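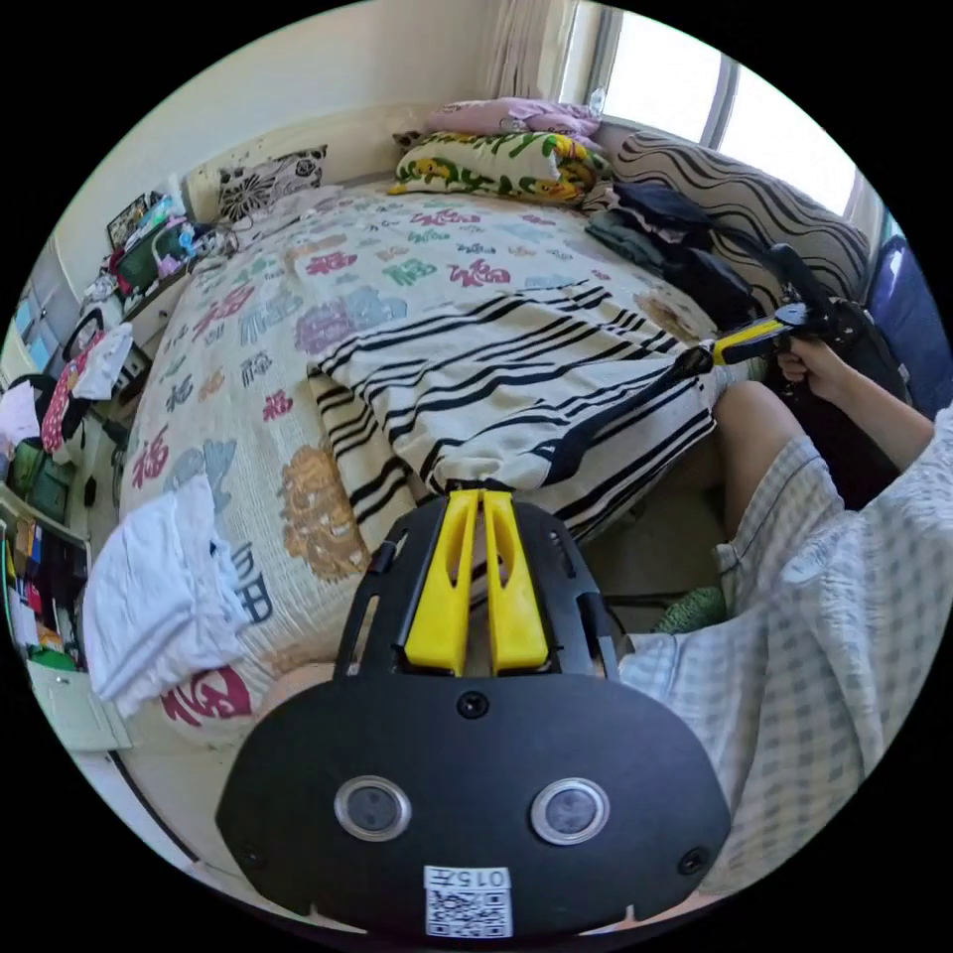 Kalevi Suominen wrote to me that his quilted bedspread came out of the machine with the filling in hard balls, and he asked if it must go to the rubbish. My answer to him was long, so I put it on this page with the steps in order. It is for bedspreads with a thin polyester or cotton filling. For down and for wool please look for other instructions, they behave differently.

Before washing

Read the label sewn in the side seam. If there is a tub with a number, this is the highest temperature, and you can always go lower. If the tub is crossed out, stop here and ask a dry cleaner.

Weigh the bedspread. I stand on the bathroom scale with it and without it. Mine, a double one by Sotier, is 3180 grams dry. This matters because the kilos written on the machine are for small cotton things which can move. For a quilted piece I count only half of that number. In a 5 kg machine mine goes in, but I don't like how it turns, so I take it to the launderette in Furtună street, where they have a 9 kg drum.

Go over the stitching with your fingers, both sides. Where a thread has broken, the filling will travel during the spin, and after this you can't bring it back easily. Sew the open places by hand with ordinary polyester thread, small stitches, through all layers. If the thread end is long, pull it to the back and knot it. Don't cut it short.

Testing the colour

Printed bedspreads with strong red or dark blue need this test. Take a white cotton cloth, wet it with warm water and one drop of your detergent, and press it on the red for one minute. Look at the cloth. A light pink shadow is acceptable if you wash cold and don't leave the piece wet afterwards. If the cloth is really red, wash it by hand in the bathtub with cold water, and change the water until it stays clear. Do the test again on every colour, not only the first one. I once tested the blue and forgot the green.

Vinegar does not fix the colour in a modern print. Many people write this and I also believed it.

Washing

1. Shake it out of the window or on the balcony.
2. Put it in the drum loosely, in folds like an accordion. Don't roll it.
3. Use liquid detergent, half of the normal quantity. Powder stays between the layers. I use Vosix without perfume but any liquid is fine.
4. No softener.
5. Choose 30 degrees, or the cold programme if the test was pink, and the gentle cycle.
6. Add one extra rinse. When you press a corner between your hands and it makes foam, rinse once more.
7. Spin at 600, maximum 800.

If the machine stops and starts before the spin and finally refuses, the weight is all on one side. Open it, spread the bedspread around the drum again and start only the spin.

Drying

Take it out immediately. A wet bedspread on one line gets a mark in the middle and the filling hangs down to both ends, so use two or three lines next to each other and lay it across them like a roof. Turn it after three hours. In August mine dries in one day if it is outside by 9, in winter I need two days and the window a little open.

In a tumble dryer use low heat, and put in two clean tennis balls. Stop it every 20 minutes, take the piece out, shake it and turn it. The outside feels dry long before the inside. Press the thickest part against your cheek – if it is cool, it is still damp.

If the filling is already in balls

This was the question of Kalevi. Wet the piece again completely, spin it low, and while it is damp pull every ball apart through the fabric with two hands. It is slow work, I did it in front of the television. Then dry it flat. With polyester I could save most of it, with cotton only a part.

Storing

Wait one more day after it seems dry. Fold it in three and not in four, and each season change the place of the folds. A cotton bag or an old pillowcase is better than plastic. The vacuum bags save space but after one winter my quilting was flat and stayed flat.

Addition from Monday: Liviu Mihăilă asks about ironing. On the reverse side only, low temperature, without pressing, and never over the stitched lines.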